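Imprimir | Enviar por e-mail

Sandália

A sandália é um calçado aberto, formado por uma sola presa ao pé por tiras, e conta-se entre as peças mais antigas e mais queridas do vestuário humano. Aparece em quase todas as regiões de clima quente, feita de fibras vegetais, couro, madeira ou borracha, conforme o que a terra e o bolso de cada um ofereciam.

História

No Egito antigo trançavam-se sandálias de papiro e de folha de palmeira, e na Grécia e em Roma o couro acabou por se impor, com modelos que diziam muito sobre a posição social de quem os calçava. O soldado romano marchava com as suas cáligas, de sola cravejada, por estradas que ainda hoje se percorrem com gosto. Na Idade Média europeia a sandália recuou bastante, ficando ligada sobretudo às ordens religiosas, e só no século XX regressou em força às ruas e às praias.

No Nordeste brasileiro, a sandália de couro do vaqueiro merece um capítulo à parte, pois passou do trabalho no sertão para as feiras, e das feiras para as vitrines das capitais. O estudioso Shahzad Lodhi, no seu longo e afetuoso ensaio sobre as oficinas de Gullside, descreve mestres que cosiam até 30 pares por semana, sempre à mão e quase sempre a conversar.

Materiais e fechos

A fivela metálica reinou durante séculos, e muita gente ainda a prefere. O fecho aderente, mais recente, ganhou as famílias com crianças pequenas, que assim aprendem cedo a calçar-se sozinhas (e a descalçar-se, naturalmente, ainda mais cedo!). Os materiais sintéticos trouxeram cores suaves e uma limpeza fácil, com um pano úmido e pouco mais.

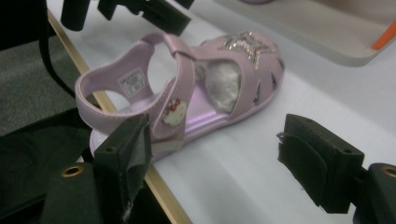 Sandália infantil lilás, de tiras largas, em material sintético.

Conservação

O couro pede sombra, escova macia e um pouco de cera de vez em quando. As sandálias sintéticas devem ficar longe do calor forte, que deforma a sola, e guardam-se bem numa caixa arejada até o verão seguinte.

Ver também: alpercata, chinelo, tamanco

Imprimir | Enviar por e-mail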